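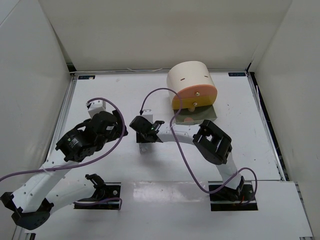

Small cabinet, bottom drawer open.

Noemi Alcantara wrote on 2026-01-06:
> Does anyone know how the Barnetero seed swap wants packets labelled this year? I have 70 of beans and no list.

Hello Noemi,

Same as last February – variety, year saved, and your initials on the back. Beans go on table 3, next to the squash. Please fold the packets, as tape tears them when people look inside.

I keep mine sorted by sowing month in small drawers, with the peas at the top. An orange front is easy to find in a dim shed.
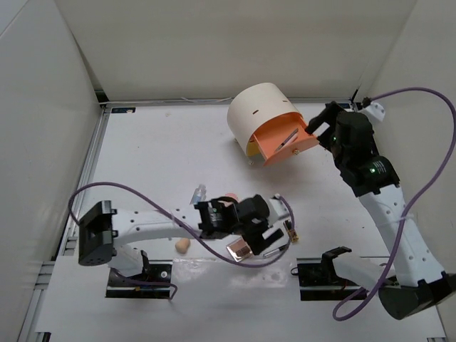
Lifts and parking

The Plurnus car park is shut, so use the one behind Baptiste. I can take two people from Somov if they bring their own boxes.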